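Ticket: Parcel labels printing half a label down the page
Product: Prollisent label printing, connected to Emora order software
Opened: 9 Jan 2022
Priority: normal
Status: resolved

Original report

Since we came back after the break, our shipping labels come out of the printer with the top part of the address missing. The barcode is there but it sits too low, and the last line of the postcode ends up on the next label. It happens with every order sent from Emora. We have restarted the printer and the computer. We have changed the roll. The test label you get by holding down the feed button looks fine.

Labels are the usual size for us and go on small plain cartons. The carton face only just takes the label, so we can't get round this by printing on something bigger.

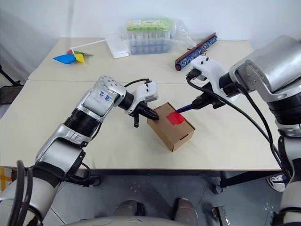 Small brown cardboard box on the table.

First reply from support

Thank you for the detail. If the feed button test is fine then the print head and the roll are probably all right, and the fault is more likely in the page size being sent to the printer. Please try the following and let us know what you get.

Open the printer's properties from the control panel, not from inside Emora. Look at the paper size on the first tab and write down exactly what it says. Then print a test page from that same window.

Next, open Emora, go to Settings, then Documents, then Carrier labels, and write down the size shown there. Please don't change either one yet.

Customer update

Printer properties say "User defined". The test page comes out cut off in the same way as the labels. Emora says "Carrier default" and has no size next to it. I am fairly sure it used to show one, but I can't say when that changed.

One more thing. If I save the label as a PDF and open it on screen, it is perfect. If I then print the PDF, it is wrong again.

Support

That helps a lot. The PDF shows that Emora is making the label correctly, so you can leave the carrier settings alone. "User defined" usually means that the driver has lost its stored label size, and this can happen when Windows replaces the driver during an update. Please do this:

1. Close Emora and the Prollisent print service. The service has an icon near the clock. Right-click it and choose Exit.
2. Remove the printer from the devices list and unplug its USB lead.
3. Install the Prollisent driver from our downloads page. Plug the lead back in only when the installer asks for it.
4. In the printer's properties, add your label size as a new stock and give it a name.
5. Print a test page before opening Emora.

Customer update

Steps 1 to 4 done. The test page is now the right size and in the right place. Labels from Emora are better but still not right. The first one is good, the second is around 3 mm low, and each one after that is lower again. By label 13 the barcode runs over the gap.
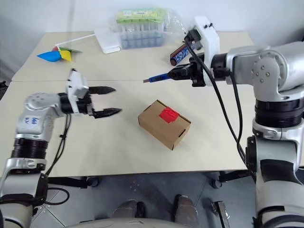 I tried a different roll from the same batch and it made no difference. We also have some older rolls from Vuvden, and those drift too, so I don't think it is the stock. The printer is set to "continuous" under media type. I don't remember choosing that, but it may have been me when I was adding the size.

Support

Yes, "continuous" is the cause of the drift. In that mode the printer doesn't look for the gap between labels. It feeds a fixed length each time, and a small error adds up down the roll. Set media type to "labels with gaps" and save. Then turn the printer off, hold the feed button while turning it back on, and let go when the light flashes. It will feed a few blank labels while it measures the gap — this is normal.

Customer update

Done. It fed 2 blanks and stopped. I then sent a batch of 40 from Emora and every label was in position, including the last. I scanned a handful with the handheld and they all read first time.

The second packing bench has the same printer and hasn't had the problem. Should I change anything there?

Support

If it prints correctly, leave it as it is. It would be worth writing down the paper size and media type now, so that you can put them back quickly if the driver is replaced again. You can also export them from the Tools tab as a settings file. The file can be loaded on either bench as long as both printers are the same model.

Customer update

Exported and saved to the shared drive. Courier is Maksymiv, if that is useful for your records, and the afternoon collection went out with the new labels on. Happy for this to be closed.

Ticket closed by support
Cause: label size lost from driver; media type set to continuous
Fix: driver reinstalled, stock size added, gap sensing turned on and calibrated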